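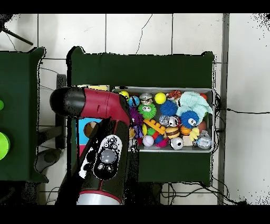
Chapter 7
Reading Software for Children with Low Vision

How does a child who can't see print well learn to read on a tablet? The program speaks each word as a finger passes over it, and the letters grow as large as the child likes.

That simple idea opens up so much! In this chapter we meet Ullby, a free reading program first tried in the Honstead schools one July with 14 children – and we'll look closely at how its menus talk.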